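The bag by the door

October, quarter to eight, and somebody has lost a shoe. Packing for a child is a job that only gets done late. We asked readers how they manage it and 251 wrote back, mostly cross.

Wayne Bergeron has three under nine and a hallway in Trarncombe about as wide as a bath. His rule: bag gets packed on the table, never the floor. Floor means socks from last term. Table means you see the lot. Everything out, crumbs tipped in the sink, then back in by weight. Books flat to the back. Lunch upright. Jumper on top, it's always the jumper they want.

"I used to do it at the school gate," he says. "Out of a carrier bag. Never agian."

Straps next. Most parents leave them wherever they were in September, then the coat gets thicker and the whole thing rides up round the ears. Let them out a bit. Tuck the ends in or they catch in the car door. Small bags fall over, all of them, so pack with it lying down and stand it up last.

Colour matters more than you'd think. Ginness, who run the lost property shelf at the Jokodside pool, had 200 bags handed in last year and the navy ones sat longest. Orange goes home the same day.
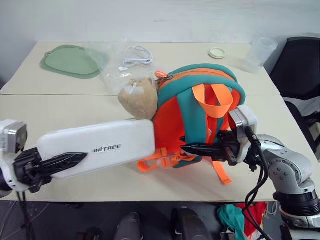
Then the soft toy. Every family has the row. In or out, and if in, where. Bergeron puts his youngest's in last with the head poking out of the zip, so it can "see", and so he can check it's there from the kitchen. Chargers and leads go in a clear bag, coiled, no knots. Same bag every time. Wet things in a different one, obviuosly.

Name labels: inside, not outside. Biro fades, use a laundry pen. And empty the front pocket tonight, there's a banana in it.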